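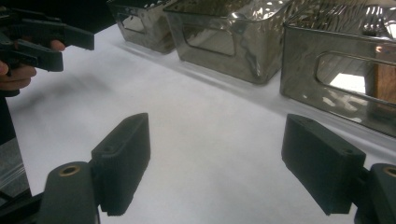 Can I still drive my older diesel into the Nedota low-emission zone? You can if the car has an exemption on file before you cross the line. Without one the cameras at the zone edge pick up the plate and a notice goes out in the mail.

Last updated: April

Quick run-through of how to get the exemption. I've done two of these now, one for my van and one for my mother's car, and the city's own page is a mess, so I wrote it down while I still remember. Covers private cars and small vans. Taxis, trucks over the weight limit, farm stuff: different form, can't help you.

Step 1. Check you need it at all

Look at your registration. There's an emission class on it, second page, small print near the bottom. Class 4 and below is out of the zone without paperwork. Class 5 is fine for now. If the line is blank (happens with imports) you count as the lowest class until you show otherwise. Get a letter from the importer or the inspection station and attach that.

Also check the map. The zone stops at the river on the east side but takes in both ends of the Fistis bridge, so if you only use the bridge you're still in it. Rantala is outside, all of it, including the park and ride.

Step 2. Pick your grounds

You need one. Only one, don't tick them all, mine got bounced for that the first time.

- Resident, address inside the zone
- Work, with shifts that start or end when the trams aren't running
- Medical, yours or someone you drive
- Trade, tools or goods you can't carry on a tram
- Hardship, meaning you can't afford to replace the car

Resident is the easiest by miles. Hardship is the slowest and they want bank statements. If you fit two, take the one with less paperwork.

Work grounds: the letter has to give actual shift times. "Irregular hours" gets refused. Rungnapa Noiphan at the Sullix advice desk told me this is what sinks most of the work applications she sees. Ask your employer to write something like "starts 4:30 a.m." and sign it.

Step 3. Get the papers together

Registration, both sides. ID. Proof of address, no older than 3 months. Whatever goes with your grounds. Last inspection report, even tho the form says optional. They wrote back and asked me for it both times.

Scan as PDF. Phone photos are accepted but the upload chokes on big ones. Put your plate number in every file name, no spaces.

If the car is in someone else's name you need a signed note from them too. One paragraph is plenty. Name, plate, "I agree to this application", signature.

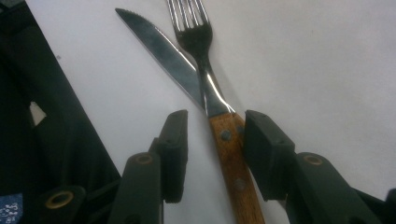 Step 4. Fill in form 1091

Online or on paper. Online is faster. Go to the city's traffic page, then Permits, then Zone, then scroll past the resident parking stuff. It's listed under "Deviations", for some reason, and not under Exemptions.

Things that tripped me up:

Box 7 wants the date the car was first registered anywhere. Not the date you bought it.
The mileage box takes numbers only. No commas, no "mi".
"Requested period" maxes out at one year. Ask for the full year, they'll shorten it if they want to.
It times out after 16 minutes and doesnt save. Write your reasons in a separate document first and paste them in.

The reasons box takes 4000 characters. Don't use them all. Say where you live, where you have to drive, how often, why the tram or bus won't do it, when you expect to replace the car. Five or six sentences. Mine was shorter than this paragraph and went through.

Step 5. Pay and keep the receipt

Card only online. Cash or card at the counter. The fee isn't refunded if they say no, but a corrected application on the same case number is free, so always correct and never start over.

The receipt is also your proof that you applied. Print it. It does NOT let you drive in the zone while you wait, lots of people think it does. I had a neighbor, Onni, get a notice that way with the receipt sitting on his dashboard. 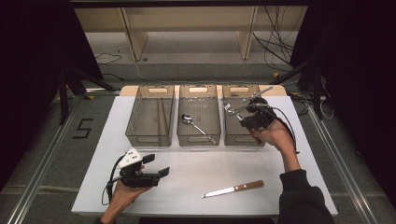
Anyway if you really can't avoid driving in while you wait, there's a day pass. Same page, lower down. Buy it before midnight of the day you drive, plate number only, no papers. Gets pricey if you do it all the time but for a hospital visit or moving a couch it's ok. You can buy several days at once and they don't have to be in a row.

Step 6. Wait, then check the letter

Mine took just under a month, mother's was quicker. The decision comes by mail and also shows up in the portal, usually the portal first. Check three things: plate, start date, end date. One wrong letter in the plate and the cameras won't match it. Call them the same day if it's wrong, they fix it over the phone.

Nothing to stick on the windshield. It's all by plate.

Step 7. If they refuse

Read the refusal to the end, the actual reason is on the last page. Missing paper? Send it in under the same case number. If they say your grounds don't hold up, you can object in writing, and the deadline is printed under the signature. Goes by the date on the letter and not when you opened it. Keep the objection to one page, attach the new evidence, sign it by hand. Unsigned ones come back.

The Sullix desk will read it over for free before you send it, mornings only, bring everything on paper. Ask for Rungnapa or for Knut Kohlhase, he does the hardship ones.

Renewals: same form, tick "extension", apply before the old one ends. They don't send reminders.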